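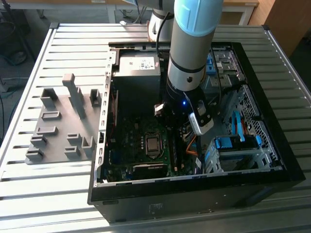 4.2 오래된 물건을 고쳐 쓰는 마음과 기억의 문제

앞 절에서 우리는 가정에서 쓰던 전자제품이 어떤 경로로 버려지거나 물려지는지를 비교적 건조하게 정리하였다. 이 절에서는 걸음을 조금 늦추어, 응답자들이 물건을 고치기로 마음먹은 순간을 어떻게 기억하고 있는지 들여다보고자 한다. 설문에 응한 198명 가운데 135명이 지난 몇 해 사이에 한 번 이상 수리를 시도했다고 답하였는데, 면담 자리에서 이야기를 청하면 고장의 원인보다 그 물건이 집에 들어오던 날의 사정부터 풀어놓는 분들이 무척 많았다. 처음에는 연구자로서 조금 난감하기도 했으나, 녹취를 거듭 읽을수록 바로 그 긴 서두에 우리가 찾던 내용이 담겨 있다는 생각이 들었다.

한 응답자는 데스크톱 컴퓨터를 바꾸지 않는 까닭을 묻자 딸이 대학에 합격하던 해의 8월 이야기를 한참 들려주었다. 더운 날 부녀가 함께 상가를 돌며 부품을 고르고, 돌아오는 길에 냉면을 먹었다는 것이다. 그 뒤로 전원 공급 장치를 한 차례 갈고 저장 장치도 새로 달았지만 그분에게 그것은 여전히 “그해 여름에 산 컴퓨터”였다. 페랭(Ludivine Perrin)이 가구 대물림에 관한 논의에서 ‘이름이 남는 물건’이라 부른 것과 꽤 가까운 경우로 보인다.

물론 애착만으로 수리가 이루어지지는 않는다. 열어 볼 수 있는가 하는 문제가 늘 따라온다. 응답자들은 나사가 겉으로 드러나 있는 물건 앞에서는 대체로 너그러웠고, 접착제로 봉해진 물건 앞에서는 쉽게 마음을 접었다. 어느 분의 표현을 빌리면 나사는 “들어와도 된다는 표시”와 같아서, 공구가 마땅치 않아도 일단 서랍을 뒤져 보게 된다고 한다(그림 2 참조). 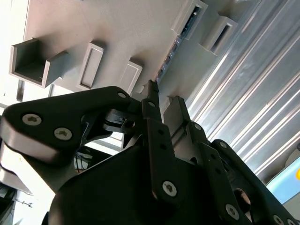 그림 2. 은색 육각 홈 나사로 결합된 검은색 부품

던바(Sheena Dunbar)는 이러한 태도를 세대 차이로 설명하려 하였으나, 우리 자료에서는 나이보다 어린 시절 집 안에 공구함이 있었는지가 더 자주 언급되었다. 아버지의 드라이버, 외할머니의 재봉틀 기름 같은 것들이 면담 중에 불쑥 등장하곤 했고, 그럴 때면 이야기의 속도도 한결 느긋해졌다. 다만 기억에 기댄 진술인 만큼 실제 수리 횟수와는 어긋날 수 있으며, 면담 대상이 한 도시에 몰려 있다는 점도 함께 헤아려 읽어 주기를 바란다. 수리 비용과 부품 수급에 관한 응답은 다음 절에서 따로 다룬다.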